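Slots first: a gripper build in a shared workshop

Wolfram Görtz keeps his bench at Gronarton, a members' workshop behind a tile warehouse, and most Tuesday evenings he is there with a pair of hand-held grippers and a cream plastic rack.
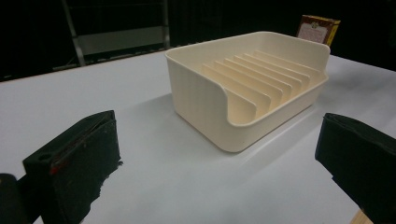 Photo: Wolfram Görtz / Gronarton

The grippers are the main part of a project he calls Werolix. The idea is to guide a gripper by hand through a household job, record the motion, and later have a small arm repeat it. He started with cups, got bored, and moved to putting flat things into narrow slots.

Slots are harder. A cup can land a bit to one side and still be a cup on a table. A flat piece has to arrive square to the gap.

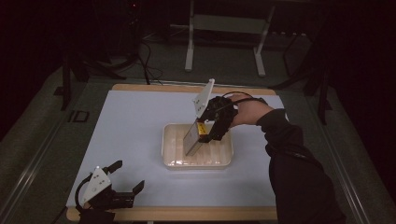 Görtz says the wrist does most of the work, and that new members always try to push from the shoulder. He gives them 25 practice runs before he keeps any recordings. The first version of the jaws took 57 hours of his spare time, and he threw it out in July. The foam pads came with the second.

The rack has a scooped front, which leaves a clear view of the dividers from low down.
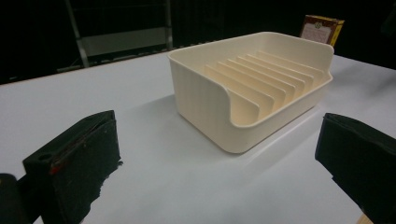
The rack between the open jaws, with its dividers showing through the scooped front.

Cormont, the hardware shop down the road, sells him offcuts and screws at cost. The control software is his own and he describes it as untidy. Another member, Schwerdtfeger, is rewriting the part that lines up the two cameras' clocks.

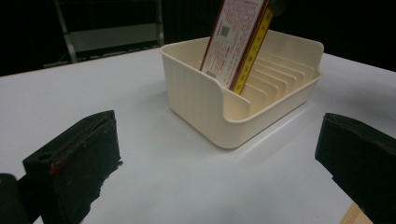
A printed card with a dark red border standing in a front slot.

The arm is still in pieces under the bench. Görtz wants it bolted down before winter, when the workshop's heating makes evenings there more bearable. Until then he will keep doing the job by hand.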